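Progress report 2: end effector and wrist camera comparison
Project: Lurnow bimanual handling cell
Reporting period ending 14 March 2021
Submitted to: Ulbridge program office

1. Status

The comparison of finger sets on the two-arm cell is complete for the open-frame triangular fingers and partly complete for the Kakell padded fingers. Controller work is behind the plan given in report 1. The delay comes from a firmware fault described in section 4. No change to the budget is requested.

2. Work done this period

Both arms are now mounted to the front rail on separate plates and run from one motion controller. The earlier arrangement, with one controller per arm, was kept as a fallback and has not been needed. Base positions were re-measured after the plates were bolted down, and the stored offsets were updated in the cell file.

A total of 3,413 grasp attempts were logged. Of these, 2,176 used the open-frame fingers and the remainder used the Kakell fingers. Attempts were made on household items selected from the list agreed in the work plan: hanging utensils, stemware, bowls and cylindrical containers. An attempt is counted from the close command to release, or to loss of the object. Attempts stopped by an operator are logged but flagged, and they are left out of the comparison.

3. Findings to date

Open-frame fingers. These performed well on utensil handles. The narrow tips enter the gap between neighbouring handles without moving the stand, provided the approach is made from the side. Approaches from above tended to catch the top of the stand. Grip on stems was acceptable at low closing force. At the default force the stem rotated between the tips, and the default has been lowered for this class of object.

Kakell padded fingers. The pads hold smooth cylinders more securely and tolerate a larger error in approach angle. They are too wide for closely hung utensils. In most failed attempts the outer face of one finger touched the next handle before the target was between the pads. Pad wear was visible at the end of the period and the pads will be replaced before the second block.

Wrist cameras. The small wrist modules give a usable view of the fingertips through the last part of the approach. Cable routing needed two revisions. The first route pulled tight at full wrist rotation and the second rubbed on the gripper housing. The current route uses a longer loop above the wrist. Exposure is now fixed, as automatic exposure shifted whenever a reflective base came into view and upset the depth estimate.

Background. Patterned panels were fitted on three sides of the table. Depth returns from the back of the workspace are more consistent than they were with plain panels. We have not yet tested whether a learned grasp model trained in this cell carries over to a plain background, and the office should not read the present results that way.

4. Problems

The Naciri controller dropped its link to the left arm 21 times. Each drop triggered a safe stop. There was no damage to the arms or the fingers, but recovery requires both arms to be homed again, and the block in progress has to be restarted. The supplier has reproduced the fault and sent a test build. It has been loaded on the bench unit only.

5. Cell layout for the second block

The layout now in use places the upright items along the back of the table, with both arms working from the front rail. Stemware and utensil stands are within reach of either gripper. 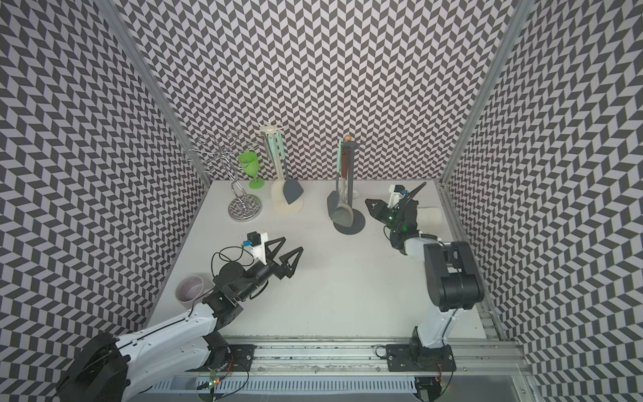
Hsiu-ying Wu asked, on reading the draft, whether lowering the closing force for stems makes the two finger sets hard to compare, given that the Kakell fingers were run at the default throughout. The point is accepted. The stem attempts with the Kakell fingers will be repeated at the lower force, and until then the stem results should be treated as provisional.

6. Next period

The stem repeats will be run first, followed by the remaining Kakell attempts on hanging utensils. The Naciri test build moves to the cell once the bench unit has completed a full block with no dropped link. Report 3 is due in April and will include the full results table by object class.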